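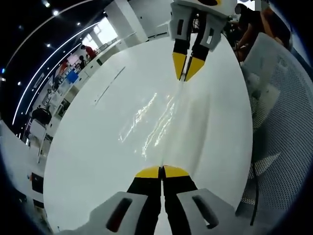 Two hand-held grippers, face to face across a glossy tabletop.

Inmaculada Toledo still has the email from the app store reviewer. She keeps it in a folder called Praise, along with the rejection that came before it and the rejection that came after.

"The first one said the app did too little," she says. "So I added a settings page. Then they said the settings page was confusing, and they had a point, because there was nothing to set."

The app in question is Gustel, a plain text note keeper that she wrote on evenings and train rides and has been selling, by herself, for 9 years. It opens to a blank page. You type. When you come back, what you typed is there. For this she charges once, and a surprising number of people write to ask what the catch is.

We talked in Dunbar in September, in a café chosen for its power outlets. She had brought two phones, one of them old enough that the barista asked to hold it. The old one is her test device. If Gustel takes longer than a blink to open on it, she says, the update doesn't ship, and she has been known to spend a month on the blink.

What I had come to ask about was the subscription business. Two years ago Gustel's main rival, Dirkari, went from a one-time purchase to a monthly fee, and gained a mascot in the same update. Toledo's inbox filled with refugees. She was less pleased than you might expect.

"They were angry people," she says. "I got 195 messages in one weekend and most of them began by telling me what they would do to me if I ever did the same thing. These were my new customers. Hello, welcome."

Did she consider doing the same thing?

"Of course I considered it. I have rent." She turns the old phone over on the table a couple of times. "A person pays me once and then I support them until one of us dies. As a business plan it's terrible. I knew that. My sister is an accountant and she has stopped asking."

What she did in the end was put out a second app. Prakia does sync, which Gustel doesn't, and it costs money every year, which she announces on the first screen in letters she describes as rude. People who don't want their notes on three devices never have to see it. She expected the two camps to split evenly. They did not. For every 40 people who own Gustel, one has signed up for Prakia.

"It pays for the server and for lunch," she says. "Not every lunch."

She is harder on the stores than on her rivals. Search is her main complaint. Type "notes" into the one on her newer phone and Gustel comes up in position 317, a figure she got by scrolling there herself with a cup of tea. Ahead of it are several flashlight apps. One of them, she admits, is quite a good flashlight.

"I wrote to ask if there was something I could change. They suggested I buy an ad. So I bought an ad, for one week, and it showed up when people searched for Gustel. They already knew the name! I was paying to be found by the people who had found me."

I ask what she'd tell someone starting out with a small app now. There is a long pause, during which she finishes my cookie.

"Answer your email," she says. "And don't put in folders. I put in folders in the third year and I've been sorry ever since. First they want folders, then they want folders inside the folders, then somebody wants to color them." Gustel's folders can now be colored. There are six colors. A man in Lisbon has been writing to her about a seventh since spring, politely, with swatches.

Will he get it?

"He'll get it in the next version," she says. "It's a nice green. Don't print that, the others will hear."

The next version was supposed to be out by the time we met. She is waiting on the reviewer, who would like to know why the app asks for no permissions, and whether this is a mistake.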